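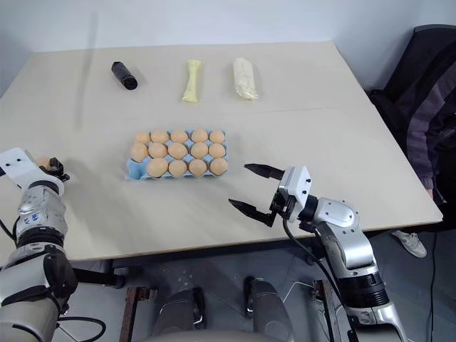
Que comprend exactement la formule de location Drarkik ?

Deux bras, leurs pinces, le logiciel de commande, une journée d'installation chez vous et l'assistance par téléphone pendant toute la durée du contrat. La table et les produits à manipuler restent à votre charge, et c'est très bien ainsi : on juge bien mieux un robot sur ses propres marchandises que sur des cubes de démonstration !

Bienvenue dans la galerie d'Imik. Vous êtes nombreux à nous demander à quoi ressemble une séance de travail avec Drarkik, et nous répondons toujours un peu longuement au téléphone (c'est notre défaut, on nous le pardonne en général). Alors voici de quoi regarder tranquillement, avec quelques mots de notre part sur ce que nous proposons, à qui, et à quel prix.

Les œufs

On nous parle d'œufs presque chaque semaine. Les ateliers de conditionnement, les petites fermes qui vendent en direct, les épiceries qui recomposent leurs boîtes : tout le monde a la même inquiétude, et elle est légitime. Un œuf n'a jamais tout à fait la même taille que son voisin, il roule, il se fend pour un rien. Avec Drarkik, on règle la force de serrage produit par produit, depuis une page toute simple où l'on déplace un curseur. Nous conseillons de commencer très bas, puis de monter doucement jusqu'à ce que la prise tienne. Prenez votre temps à cette étape, vraiment, et gardez une éponge sous la main le premier jour.

Les réglages se gardent ensuite en mémoire sous le nom que vous voulez. Le logiciel accepte 300 fiches produit, ce qui laisse de la marge, même à une épicerie bien fournie. Une fiche peut être copiée d'un poste à l'autre, et un client qui loue deux ensembles n'a donc pas à refaire tout le travail.

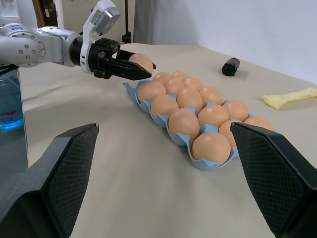
Pour les alvéoles, nous recommandons de toujours garder le même modèle de boîte pendant une série. Le logiciel sait s'adapter à un changement, mais il faut alors lui montrer de nouveau l'emplacement des creux, et cela prend quelques minutes que l'on préfère passer à autre chose. Si vous travaillez avec plusieurs fournisseurs, faites simplement une fiche par modèle — c'est ce que nous faisons dans notre atelier, et les étiquettes de couleur aident beaucoup.

Le reste des courses

Les articles emballés demandent d'autres habitudes. Un sachet souple se déforme, un plastique transparent brille sous la lampe, un pain se laisse écraser sans protester. Nous proposons pour cela une demi-journée de formation supplémentaire, assurée dans nos locaux ou chez vous, avec vos propres articles posés sur la table. Venez avec ce qui vous donne du souci, même si cela vous paraît biscornu ! Nous aimons bien les cas difficiles et nous vous dirons franchement ce qui nous semble raisonnable ou non.

Côté tarifs

L'ensemble à deux bras se loue 604 euros la semaine, installation comprise. La demi-journée de formation est à 70 euros par personne. Une caution de 700 euros est demandée à la signature et rendue au retour du matériel, après une vérification que nous faisons avec vous. Les doigts de rechange viennent de chez Flallix et se commandent à l'unité ; comptez-les dans votre budget si vous prévoyez de longues séries, car ce sont eux qui s'usent en premier.

Pour voir le matériel avant de vous décider, le plus simple est de passer à l'atelier Pellegrini, où un ensemble est monté à demeure. Il suffit de nous écrire quelques jours avant, en précisant ce que vous souhaitez faire manipuler et la place dont vous disposez chez vous. Les créneaux d'octobre sont déjà ouverts, et ceux du matin partent vite. Le café est offert, et le stationnement se fait dans la cour, à gauche après le portail.

Page mise à jour le 15 septembre 2024.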